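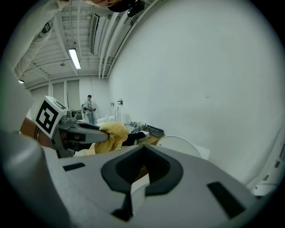 19 December 2021

Glue line tests, batch two, for the Pastthorpe bench tops.

Started with the Torvik hide glue again. Soaked the granules overnight in cold water, one part to two by weight, then warmed the pot to 140 F and held it there. Skin forming on top after an hour, added a splash of water and stirred it back in. Smell normal.

Joints are all long grain to long grain, maple offcuts from the Omari order, planed the same morning. Blocks 2 inches by 3, glue on both faces, rubbed together and clamped. Left overnight with the heater on low. The shop was down to 51 F at seven this morning, colder than I wanted.

Break results so far, on the lever rig, load in pounds at the end of the arm:

Hide glue, plain: 139, wood failure over most of the face
Hide glue with urea: 121, mixed
White glue, old bottle: 88, clean break along the line
White glue, new bottle: 136, wood failure

The old bottle goes in the trash. It had March on the cap in marker and no year. It poured fine and looked fine, so date every bottle in full when it gets opened, please.

The urea does what we wanted for open time. Plain hide glue gelled in under two minutes on the cold maple, the urea mix gave me closer to six. For the wide panels I would take the weaker joint and the extra time, but I want to try less urea first. Used ten percent of dry weight here. Next batch at five.

Warming the blocks also helped. I put two pairs on the radiator for 40 minutes before gluing and they stayed workable long enough to slide around and line up. Haven't broken those yet. They are on the top shelf with blue tape, leave them alone until they have had three full days.

Lever rig: the pivot bolt was loose again. Tightened it and redid the first two hide glue blocks from spares, same numbers within a few pounds, so I kept the originals. It needs a lock nut. The scale still reads two pounds with nothing on it and I subtracted that from everything listed.

Horkow says the next sack of granules is 1,000 grams, same price as the last. One is enough through the winter if we keep it dry. The open sack had clumps at the bottom, moved the good part to a jar with a lid.

To do:
Five percent urea mix, eight blocks
Break the blue tape pairs
Lock nut for the rig, 3/8
Ask Pastthorpe if the tops will sit near a sink. If so, hide glue is out and most of this was for nothing.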